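자주 묻는 질문: 미니 당구대, 집에서 즐기기

메일함이 터지기 직전이라 한꺼번에 모아 답합니다! 제가 만드는 소식지 '작은 쿠션'을 읽고 보내 주신 질문들이에요. 저는 당구 선수도 아니고 가구 전문가도 아니고, 그냥 거실에서 작은 당구대 굴리며 사는 사람이라는 점만 감안해 주세요 :)

미니 당구대는 애들 장난감 아닌가요?

장난감 맞아요. 근데 어른이 더 오래 붙잡고 있는 장난감이랄까요. 저도 처음엔 조카 주려고 샀다가 결국 하나 더 샀거든요(조카 것은 무사히 전달했습니다). 진짜 당구대의 감각을 기대하면 실망하실 테고, 퇴근하고 20분쯤 머리 비우는 용도로는 이만한 게 없어요.

첫 당구대로 뭘 사면 좋을까요?

제가 써 본 건 Mirnov의 탁상형이랑 Grandgate의 접이식, 이렇게 둘뿐이에요. Mirnov는 묵직해서 세게 쳐도 잘 안 밀리고, Grandgate는 접으면 책장 옆에 쏙 들어가요. 저는 집이 좁은데도 Mirnov 쪽을 더 자주 꺼내요. 접이식은 가운데 이음새에서 공이 살짝 튈 때가 있더라고요. 그게 또 재밌다는 분도 계시니 취향대로 가시면 됩니다.

어디에 올려놓고 쳐야 하나요?

수평이 제일 중요해요. 식탁도 좋고 책상도 좋은데, 유리 상판은 저는 말리고 싶어요. 소리가 정말 커요! 저는 넓은 나무판을 하나 깔고 그 위에 올려 씁니다. 휴대폰 수평계 앱을 당구대 가운데랑 네 귀퉁이에 한 번씩 대 보시고, 기우는 쪽에 명함을 접어서 끼우세요. 종이가 제일 만만합니다.
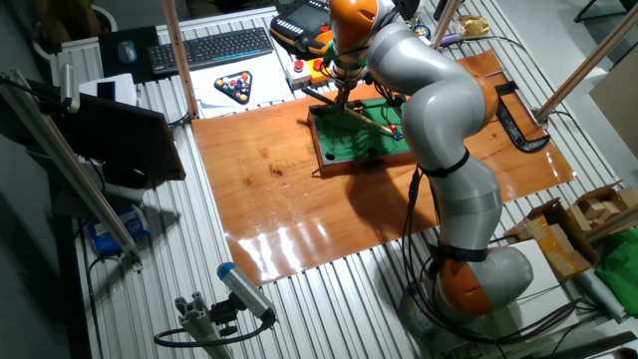 3호 98쪽

초록색 천은 꼭 초록이어야 하나요?

아뇨, 파란색도 있고 빨간색도 있어요. 저는 초록 천에 갈색 나무 테두리 조합을 제일 좋아하는데, 순전히 어릴 때 동네 당구장 창문 너머로 본 기억 때문이에요. 천 색깔로 실력이 달라지진 않더라고요. 달라졌으면 제가 벌써 색깔별로 다 샀죠.

천에 먼지가 자꾸 붙어요. 어떻게 청소하세요?

부드러운 옷솔로 한 방향으로만 쓸어 주세요. 테이프 클리너는 급할 때만 쓰시고요. 접착력이 센 건 천이 들뜰 수 있어요(제가 해 봤습니다, 네…). 음료를 흘렸을 땐 문지르지 말고 마른 수건으로 꾹꾹 눌러 주세요.

큐가 너무 짧고 가벼워요. 제가 못 치는 게 아니라 큐 탓이죠?

반반입니다! 미니 큐는 가벼워서 힘을 주면 끝이 흔들려요. 팔 전체로 밀지 말고 팔꿈치 아래만 움직여 보세요. 브리지 손은 생각보다 공에 가깝게 두시고요. 저는 Peng에서 나온 교체용 큐를 쓰는데, 손잡이 쪽이 조금 두툼해서 잡기가 편해요. 팁이 반들반들해지면 고운 사포로 살살 문질러 주시면 됩니다.

연습은 얼마나 하세요?

한동안 하루에 50번씩 직선 치기만 한 적이 있어요. 재미없을 것 같죠? 근데 은근히 중독됩니다. 공 하나만 놓고 반대편 쿠션을 맞혀서 큐 끝으로 되돌아오게 하는 건데, 이것만 해도 조준이 꽤 좋아져요. 여럿이 칠 땐 규칙을 느슨하게 잡으세요. 저희 집은 흰 공이 빠지면 설거지입니다.

공을 하나 잃어버렸어요!

소파 밑을 먼저 보시고, 그다음엔 냉장고 밑이요. 그래도 없으면 낱개로 파는 곳을 찾으셔야 하는데, 지름을 꼭 재고 주문하세요. 다른 공들과 크기가 조금만 달라도 굴러가는 느낌이 영 이상해요. 저는 Arnbridge 온라인 매장에서 한 개에 1,000원 주고 샀어요. 배송비가 더 나왔지만요, 흑흑.

밤에 쳐도 될까요?

저는 밤 9시 넘으면 안 쳐요. 당구대 밑에 얇은 요가 매트를 깔면 울림은 줄어드는데 공끼리 부딪치는 소리는 어쩔 수가 없더라고요.

지난 호를 받아 볼 수 있나요?

1호는 다 나갔고 2호는 조금 남아 있어요. 받으실 주소를 메일로 보내 주시면 다음 발송 때 같이 넣어 드릴게요. 4월에는 제가 이사를 하느라 답장이 좀 늦을 수 있습니다!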